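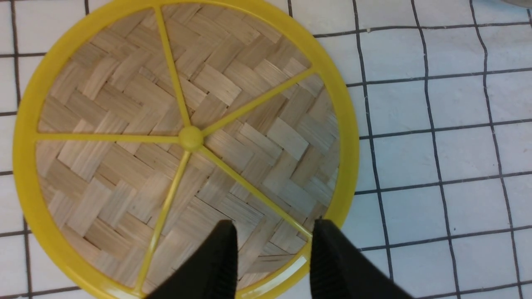 Words by Niamh Rafferty

My grandmother never owned a kitchen timer, and I don't think she would have trusted one. She cooked by the wireless, by the light on the yard wall and by the smell coming under the door, and when I moved to Flerkgate with one bag and her old recipe book I found that half the pages had no times in them at all. "Until done," she'd written, over and over, bless her.

So I have spent this past year (a lovely, rather fattening year) asking my neighbours how they know when supper is ready. 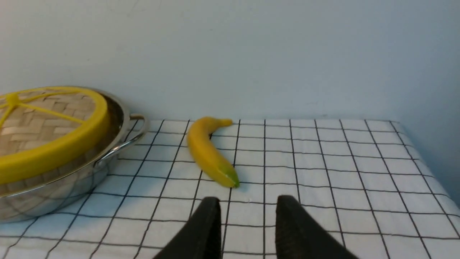
Still a touch green at the tip.

Chunhua Han, two doors up, listens. A steamer with plenty of water under it mutters, she told me, and when the muttering goes thin you top it up from the kettle and don't lift the lid for a look, however much you want to. She gives her buns one pot of tea, drunk slowly. I tried it in September with a very small pot and they were raw in the middle. 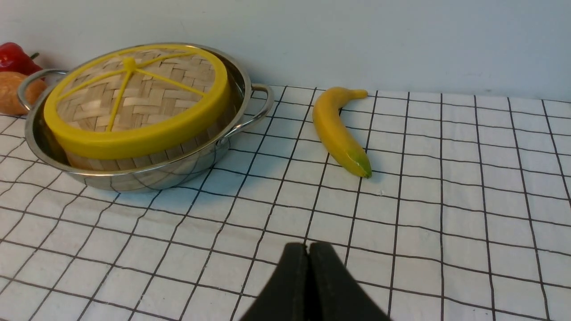

Erhan Gökçe wouldn't have any of this when I read it to him over the fence. Thirty minutes is thirty minutes, he said, and his mother had burned a great many dinners by listening to them.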